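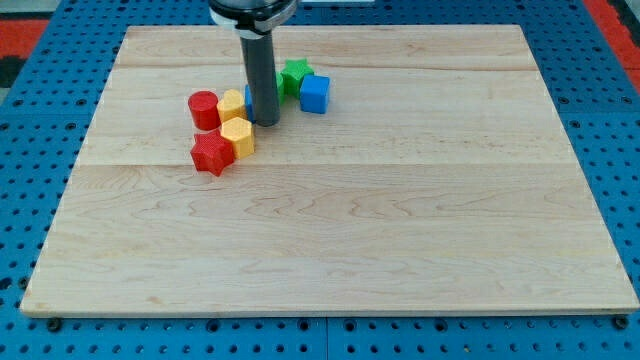 Section 4: First Oiling and Care of Your Solid Wood Board

Filed under: Owner Guides > Kitchen & Workshop
Updated in June by the Drerthorpe bench team

We love this part! A new Prernex board comes sanded but unfinished, so the first coat of oil is yours to put on, and the grain really wakes up when you do it. Set aside an evening and let the board rest overnight.

What you need

- Food-safe mineral oil (the small Borklow bottle holds 200 ml, plenty for a first treatment)
- Two lint-free cotton cloths
- Fine sandpaper
- A pair of drying strips, or any two thin sticks of equal height

Steps

1. Wipe both faces with a barely damp cloth. The surface will feel a little fuzzy once it dries - those are raised fibers, and they're normal.

2. Sand lightly along the grain until the fuzz is gone. On a glued-up board the grain can change direction from one plank to the next, so go easy near the seams.

3. Pour a small pool of oil in the middle and spread it outward. Don't be shy with it!

4. Do the edges and the ends. End grain drinks far more oil than the faces, so go back over it until it stops looking thirsty.

5. Stand the board on the strips and leave it for 12 hours.

6. Buff off whatever is left with the second cloth, then repeat steps 3 to 5 once more.

NOTE: Always oil both faces, even if you only ever use one. A board treated on a single side can cup.

NOTE: Maple stays pale and warms up slowly over the years. If you ordered the Espinoza walnut (part 303), expect a much bigger color change with the very first coat.

CAUTION: Never use olive or sunflower oil. They turn sticky and start to smell.

CAUTION: Keep the board out of the dishwasher and don't leave it soaking in the sink. Long soaks can open a glue seam.

After that, a quick coat whenever the wood looks dry or chalky will keep it happy. Boards that get washed every day will ask for it sooner, and a fresh coat is a lovely little job for a rainy afternoon.

Related guides
Section 3: Unpacking and Letting Your Board Settle
Section 5: Fixing Scratches and Knife Marks
Making Your Own Board Wax
Fitting Rubber Feet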